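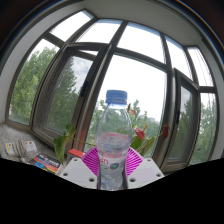
Water left in a bottle over winter, still ok?

Posted by Skultow, April 19, 2021

Found a part-used bottle of water in the shed from January. Lid was on. Can I drink it or is it only fit for the plants?

Cemwood
Plants. Once it's been opened I'd finish it in 2 days. 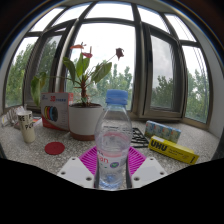
Part-full bottle, blue cap

Ibarra
Was it opened or not? Sealed ones have a date on them. I drank one that was over 5 months old and was fine.

Cakex
Use it on the tomatoes.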